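Pinzas nuevas, cables de siempre

Llevo desde enero prometiendo que iba a escribir sobre las pinzas y siempre se me cruza otra cosa. Primero fue la mudanza del taller, luego una fuente de alimentación que decidió morirse, y después me dio pereza, para qué os voy a mentir. Pero ya tengo datos, tengo opiniones (muchas) y tengo los dedos llenos de marcas de atornillar carcasas impresas, así que vamos allá.

Para los que llegáis nuevos: tengo dos brazos montados frente a una mesa y los uso sobre todo para manipular cosas blandas. Papel, trapos, bolsas. Coger un bloque de madera lo hace cualquiera, y además ya lo conté en su día con las primeras pruebas. Lo que me tiene enganchado ahora es doblar, pellizcar, levantar una esquina y que la otra mano llegue a tiempo.

La comparación va de dos juegos de dedos sobre la misma base, el Neller y el Paju. Los dos llevan carcasa blanca impresa y mandíbulas negras, y a dos metros no los distingue ni su madre. El Neller viene con la punta más fina y el muelle más blando. El Paju aprieta más, tiene la punta algo redondeada y cierra con un clac que al principio me daba sustos cada vez.

Mi método es de lo menos científico que hay, pero al menos es el mismo para los dos: papel celeste o un trapo doblado en la mesa, los brazos a cada lado, y a repetir con teleoperación hasta que me duelen los hombros. En total hice 201 intentos entre los dos juegos. Apunté los fallos en una hoja de cálculo con una columna que se llama «motivo» y que empieza muy seria y acaba con cosas como «yo qué sé».
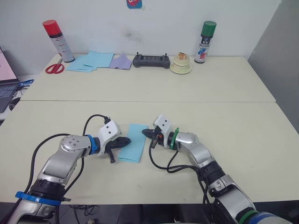

Con los Neller tuve 42 fallos. Con los Paju, 63. Dicho así parece que la cosa está clarísima, pero hay trampa, porque los Paju los probé primero y yo estaba bastante oxidado con los mandos. Repetí una tanda corta de 12 al final, otra vez con los Paju y ya con la mano caliente, y salió mucho mejor de lo que esperaba. Esa tanda no la he metido en el total, que luego me escribís para reñirme por mezclar churras con merinas.

Lo que sí me creo es el tipo de fallo. El Neller falla por flojo: pellizca bien, levanta la esquina y en cuanto tiras un poco de lado se escapa. El Paju falla por bruto. Llega, arruga el papel, y cuando quieres soltar se lo lleva pegado medio palmo. Con tela me quedo con el Paju sin pensarlo mucho, porque la tela perdona las arrugas y agradece el agarre. Con papel, Neller siempre.

Y luego está la altura, ay, la altura. Una diferencia mínima entre las dos puntas y ya no hay manera: una mano pellizca y la otra araña la mesa. Me pasé una tarde entera convencido de que la calibración estaba mal (la rehíce dos veces, con su café correspondiente) y era un tornillo del dedo izquierdo que se había aflojado. Desde entonces les doy un repaso con la llave antes de empezar cada sesión. Son cinco minutos y me ahorran muchas palabrotas.

Un detalle tonto que me ha servido muchísimo son las bandas de color en las muñecas, azul en el brazo izquierdo y verde en el derecho. Las puse por los vídeos, para no liarme al revisar, y ahora hasta pienso en colores. En la hoja de cálculo ya no pone izquierda ni derecha, pone azul y verde. Si vais a montar dos brazos iguales, ponedles algo, lo que sea, cinta aislante mismo.

De controlador estoy usando el Kostum, después de una temporada larga con el Jindport. Del Jindport me gustaba la interfaz, limpia, con los botones grandes, y que arrancaba a la primera. Lo que me mataba era el retardo al mover los dos brazos a la vez: con uno solo ni lo notas, pero cuando intentas sincronizar dos puntas sobre un papel cada pizca de retraso se convierte en un doblez torcido. El Kostum es más feo que pegarle a un padre, la documentación está a medias y los mensajes de error parecen escritos por alguien enfadado. Pero va fino. Mueves y se mueve.

Eso sí, para cambiar el límite de fuerza de la pinza hay que parar, editar el archivo y volver a arrancar. En el Jindport era una barrita que arrastrabas con el ratón. Echo de menos la barrita – mucho.

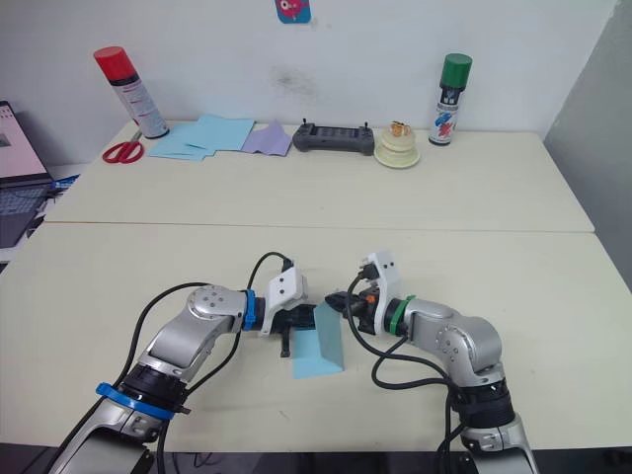
Otro tema: doblar el papel antes o dejarlo plano. Me lo preguntasteis varios en los comentarios de la entrada anterior. Con el papel plano del todo, estas pinzas lo pasan fatal, porque no hay por dónde meter el dedo. Si le haces antes un pliegue a mano, de modo que quede levantado como una tiendecita de campaña, la cosa cambia por completo y puedes dedicarte a practicar la coordinación sin desesperarte con el primer pellizco. Es hacer un poco de trampa, ya lo sé. Lo considero los ruedines de la bici.

El trapo, en cambio, lo pongo siempre doblado y un poco en diagonal. Si lo dejo paralelo al borde de la mesa, las dos muñecas acaban en una postura rarísima y el codo derecho se me queda casi al límite. Girándolo un poquito llegan las dos con margen.

De los cables no quería hablar porque es mi vergüenza particular, pero toca. El del brazo izquierdo hace un arco por encima y entra a la pinza por arriba, y así me va bastante bien. Los del derecho cuelgan en bucles hasta la mesa, y más de una vez he visto cómo un bucle arrastraba el papel justo cuando lo tenía colocado. He probado bridas (demasiado rígidas), velcro (se suelta en los giros) y una malla de esas trenzadas que pesaba más que la propia pinza. Acepto sugerencias, de verdad, porque acortarlos no puedo sin perder recorrido en la muñeca.

¿Y con cuáles me quedo? De momento dejo los Neller puestos, más que nada porque estoy en racha con el papel y no me apetece desmontar. Quiero probar a forrar las puntas con un poco de silicona, a ver si gano agarre lateral sin volverme un Paju. También me ronda por la cabeza mezclar, un Neller en el azul y un Paju en el verde, uno que pellizque y otro que sujete. Si alguien lo ha hecho ya con dedos distintos en cada mano, que me cuente cómo se apañó con los límites de fuerza, que en el Kostum no he encontrado todavía la forma de ponerlos por separado.

La hoja de cálculo la subiré cuando la limpie un poco, sobre todo la columna de «motivo».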